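Week 4 handout: Knots, loops and why cords tangle

Okay, so last week we got as far as splitting knots into two piles, the ones you tie on purpose and the ones that just show up. I'm staying with the second pile today because it's the one everybody has opinions about (and because my garden hose has been on my mind since July).

A cord has memory. Wind it the same way every time and each turn adds a bit of twist, and that twist has to go somewhere. Usually it goes into a little kink, then a loop, and then an end slips through the loop and you've got an overhand knot. Length matters a lot too! In the Plamley notes, the short pieces hardly ever knotted, and the long ones did it all the time.

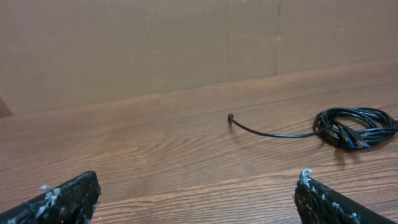
But doesn't stiffness matter more than length, one of you wrote on the discussion sheet, seeing as fishing line and yarn behave so differently at the same length? Yes, good, and I should have put that in first. A stiff cord fights being bent into a tight loop, so its loops stay big and open. Yarn just folds up wherever it likes. Read page 11 of the Laryea packet with that in mind and the second table will make more sense.

Now, the fix. Sailors and stagehands both use over-under coiling: one turn goes over, the next goes under, and the twists cancel out. It feels clumsy for the first ten minutes, then your hands get it. Keep the turns all the same size and tie off the coil with something soft. 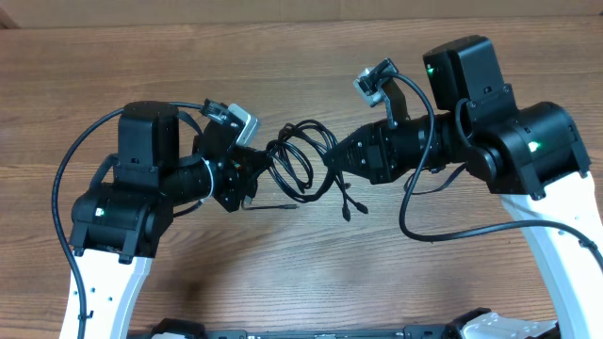 One warning with over-under: if an end passes through the middle of the coil, you pull and get a whole row of overhand knots, one for every other turn. I've done this in front of a full room. Keep hold of the outside end and let the rest drop.

For next time, bring two pieces of cord, one stiff and one floppy, and do problems 1 to 6 in the Orkeck workbook. Skip 4, the diagram has a crossing drawn backwards.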